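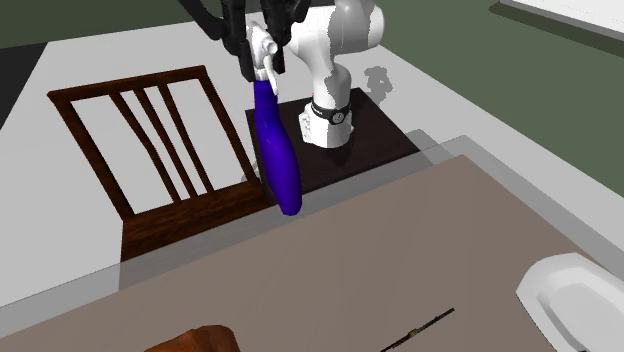

House rules for a kitchen that isn't there

I've read a lot of rulebooks for this magazine (elevators, trampolines, one very long one about ladders) and I can tell you most of them go down like dry toast. So when a friend passed me the Keltcombe guide, which sets out good practice for testing household robot arms in simulation, I put it on the kitchen counter and left it there for a week. Then I read the whole thing in one evening with a bowl of popcorn. It's 449 rules long, and I have opinions!

The guide started in Flomthorpe, where a handful of small robot labs share a building and, for years, shared an argument too. Everyone there tests arms in made-up rooms on a computer before letting a real one near a real dinner table. And everyone used to grade those tests their own way. One lab counted it a success if the arm touched the thing it was told to pick up. Another wanted it lifted, carried and set down upright. You'd see two reports with the same score in bold at the top, and they meant completely different things.

I went over to the Idura lab to see how the rules get used day to day. I was expecting something slick and empty, a gray cube on a gray floor, and what I got was much closer to my own table after the groceries come in. Loaves of bread, a bowl, a plate, a mug, a bumpy green roller sort of thing, and a purple spray bottle standing right by the bread. My mother would have had a word. The mess is in the rules, though. Section 2 says a test table has to hold things the robot wasn't asked about, and that some of them must be close enough to get in the way. If the job is the loaf, the bottle has to be somewhere the arm might knock it.
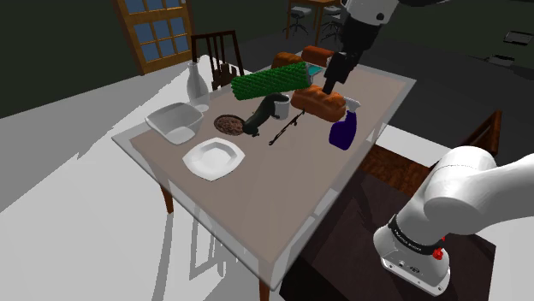 What the rules ask for

The bulk of the guide is about writing things down, and I mean everything. Before a run, you record what's on the table and where it sits. You write the instruction exactly as the robot gets it, typos included. You decide what counts as done before you press start, and you don't get to change your mind afterward because the arm did something sort of close and you're feeling generous. (I'd have failed that one by lunchtime.)

Every setup gets 20 runs, with the objects shifted a little each time, and all of them go in the report. The ugly ones too. A lab can't toss a run because the gripper came in at a silly angle. If the software itself crashes, that run is marked as a crash and repeated, and the reader gets told.

Then there's my favorite bit, the food and cleaner rules. There are 13 of them and they read like they were written by somebody's aunt. A spray bottle may be picked up near food, but it can't be carried over an open bowl or plate. A trigger should not be squeezed unless the instruction says so. Bread is to be treated as soft, even when the simulated loaf is hard as a brick. I asked the team why bother, given that pixels don't get poisoned, and the answer was that habits travel. An arm that learns to swing a bottle across dinner in software will do it in somebody's house.

Not everybody loves this. The people at Mousavi, down the hall, follow the reporting rules and skip most of the object ones. Their feeling is that a long list of do's and don'ts gets you a robot that's good at the list. I went back and forth on that the whole drive home. I still think the bowl rule is a good rule. But I did notice there's a page and a half on mugs and hardly a word on what the arm should do when it can't see past its own fingers, and that seems like the more common problem to me. 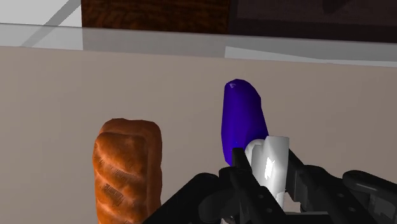
KELTCOMBE, March

The yearly revision meeting is held in a room over the public library, and I got a folding chair at the back. The whole morning went to the word "grasped." Is a thing grasped when both fingers touch it, or when it would stay put if the arm moved? They settled on the second, with a short lift as the check, and more than one person looked ready to cry with relief.

After lunch it was on to hidden objects. The draft says that if the gripper covers part of its target, the report should include a second view from the side. Labs with older setups said that would slow them down. It passed anyway, with a year's grace. Mugs are on the list for next March, and I've already asked for my chair back.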